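Household Task Station: Pre-Session Inspection Checklist with Comments
Kundley Site, Manipulation Bay

12 shares | 4 comments

Scope. The checklist applies to the two-arm tabletop station used for the Trirnell household chores evaluation. It is to be completed before the first trial of the day and again after any change of task. The purpose of the evaluation is to establish whether a pair of arms can sort, stack and put away ordinary kitchen items at a standard a household would accept. A result obtained on a station that has not been inspected will not be entered in the record.

Inspector: Razia Rind
Reviewed by: Humaira Janjua
Task set: Dishes and bowls, stacking and nesting
Session: Saturday, morning

SECTION 1. FLOOR AND ACCESS

1.1 Floor tape is intact and the approach to the station is marked. PASS
1.2 Walking routes are free of loose cable. COMMENT
1.3 Power strips are kept clear of walking routes and away from any water. PASS
1.4 Scraps and packing waste are removed from the floor. COMMENT

Comment on 1.2 (Rind): Cable is present on the floor at several points outside the table. Surplus length is to be coiled and tied, and any run that crosses a tape line is to be covered or moved. This item was raised in May and remains open.

Comment on 1.4 (Rind): Small white scraps on the floor. To be swept before the next session.

SECTION 2. TABLE AND FRAME

2.1 Rails and corner brackets are tight. PASS
2.2 Clamps are closed and checked by hand. PASS
2.3 The tabletop is free of splinters, raised joints and spilled liquid. PASS
2.4 The table does not shift when pushed at the corner with moderate force. PASS

Comment on 2.2 (Janjua): The inspector must touch each clamp. A visual check was accepted at the Jerkotent site and a clamp was later found open under load. We do not accept it at Kundley.

SECTION 3. ARMS AND GRIPPERS

3.1 Emergency stop tested on both arms. PASS
3.2 Arm cables have enough slack at full reach and do not catch on the table edge. PASS WITH COMMENT
3.3 Gripper fingers and pads are clean and firmly attached. PASS
3.4 Tape or other temporary fixings on a gripper are secure, with no free ends long enough to touch the items. COMMENT
3.5 Speed limit for shared-object tasks is loaded. PASS

Comment on 3.2 (Sarıgül): Slack is acceptable. The operator should watch the forearm cable when both arms work over the same item, as this is the position in which the loops come closest to each other.

Comment on 3.4 (Rind): Red tape on the left gripper has a hanging strip. Trim or replace. A loose strip can be pressed between finger and bowl and will spoil a trial without the operator noticing.

SECTION 4. TASK ITEMS

4.1 Bowls are free of chips and cracks. PASS
4.2 Bowls are of mixed sizes and colors, as the task sheet requires. PASS
4.3 Starting positions are within reach of at least one arm. PASS
4.4 No glass or sharp items are on the table. PASS

Comment on 4.2 (Sarıgül): Mixed sizes are to be kept. Matching sets give a flattering result. A kitchen cupboard seldom holds a matching set, and most failed stacks in the Trirnell trials come from a bowl that is slightly too wide for the one beneath it.

SECTION 5. STAFF

5.1 Operator and observer have signed the station log. PASS
5.2 Hands stay outside the rails while either arm is powered. PASS
5.3 Observer is in reach of the emergency stop. PASS
5.4 Session does not exceed 120 minutes without a break. PASS

GENERAL COMMENTS ON READINESS

The station has now completed 2000 logged trials on kitchen tasks. Placing one bowl on an open surface is dependable. Nesting bowls is less so, and handling one stack with two grippers remains the weakest part of the task set — the arms must agree on where the rim is, and a small error tips the upper bowl. Wet dishes have not been attempted and are outside the present scope.

In the opinion of the reviewer, the equipment is suitable for supervised trials. It is not suitable for unsupervised use in a home or in the staff kitchen, and requests of that kind should be declined. The Bozkurt workshop has asked whether the same station could sort small parts trays. A separate inspection would be required, as the edges and weights are different.

ACTIONS

Floor cable, item 1.2: Mehwish Bhutto, 7 days
Floor scraps, item 1.4: Mehwish Bhutto, before next session
Gripper tape, item 3.4: Ayten Sarıgül, before next session
Copy of signed sheet to Nighat Jafri for the site file

Outcome: station released for supervised trials on completion of items 1.4 and 3.4.

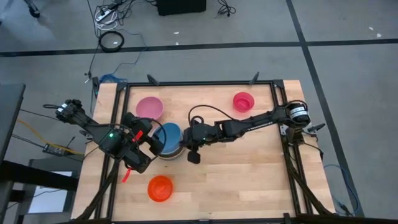
Can the station be left to stack bowls while the operator is out of the room?

Unattended running is not permitted at Kundley for any task. Both arms must be stopped before the operator leaves, and the checks in Section 3 must be repeated before they are started again.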